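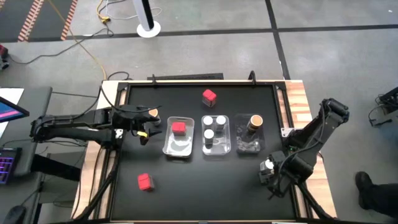 Clear containers, small jars and red cubes on the black work surface at Brarkham.

Shabnam Sial doesn't believe in lids. She'll tolerate one on a jar, where she concedes it has a job to do, but a lid on a storage box strikes her as an invitation to lie. "You put the lid on and you think you've tidied," she says. "What you've done is post it to yourself for later."

We are in Brarkham, where she runs her small-things sessions. People come with whatever has silted up in the kitchen drawer or the bathroom cupboard, and go home with less of it. I have brought a carrier bag. She looks into it and then, for longer than I'd like, at me.

Her method relies on clear plastic containers. She used to be a basket person, like everyone else, until she moved house and found she owned 353 jars. Cosmetics, spices, screws, something grey. "I'd been very organised about all of them," she says. "Lovely wicker. I had four lots of cumin in lovely wicker."

She kept 167, which she describes as ruthless. Her husband has another word for it.

The containers on the table don't match, and I'd assumed this was a point of pride. It's partly money. One is a shallow tray, and the middle one is taller and a bit narrower. The third has a darker look to it. "I bought a set once, from Lomix, all the same size," she says. "Then you find yourself hunting round the house for things to fit the boxes. I was tidying to please the boxes."

The sorting itself is very plain. Jars with white caps are together in the middle container. The one with the brown and gold lid has a container to itself, at which I raise an eyebrow. Isn't that a waste of a good box?

"It's not like the others, is it?" she says. "If I put it in with them, you'd say, oh, the white ones and that one. And then 'that one' gets a friend, and the friend gets a friend, and you've got a drawer again."

There's some crumpled clear stuff round the bottom of it. I ask if that's part of the system.

"That's part of life," she says, and moves on.

The red cubes need more patience. They're her practice pieces, the things beginners are given before they're trusted with anything they might have feelings about. The tray is for cubes. At the moment it has a single cube in it, with others out on the black surface, one at the back and one near the front. I suggest that it would take four seconds to put them away.

"Then do it," she says. I don't, as it happens, because I am holding a pen and a cup of tea, and she nods as though I've proved something.

Her point, when she gets to it, is that people start with the hard stuff. They pull out the photographs or their mother's buttons at nine in the morning and by half past they're sitting on the floor in tears, surrounded. "Nobody was ever undone by a cube. You pick it up, it goes in the tray. I had a man, Thirumalai Thevar, lovely man, 8 sessions before he'd open his own bag. He did cubes. By the end he threw out a fondue set."

And the little tan cup, over on the left, with the orange-brown top?

"Hasn't been decided," she says. Undecided things stay out in the open. She won't have a box for them, as she had one once, labelled Misc, and it ended up the size of a suitcase. Her friend Hema Chowdary still has hers and has started putting a tablecloth over it at Christmas.

The black surface matters too, apparently. She began on a patterned oilcloth and kept losing things among the lemons. Dark is better for most objects, and the pale wood showing round the edge does for a border. Anything that wanders on to the wood is getting away from you. I ask what she does about black objects. She says she puts a tea towel down, obviously.

Not all of it convinces me. Clear plastic is still plastic, and a cupboard full of it looks to my eye like a chemist's after a burglary. She agrees that it's ugly. "I never said pretty. Pallent is full of pretty kitchens where they can't find the scissors."

At four o'clock she turns to my carrier bag. It holds batteries, a door handle, foreign coins and seven lip balms, and she lines up the lip balms in order of how much is left. The door handle she holds for some time.

"Which door?" she says.

I tell her I don't know. She puts it down next to my tea and asks if I'd like to start with a cube.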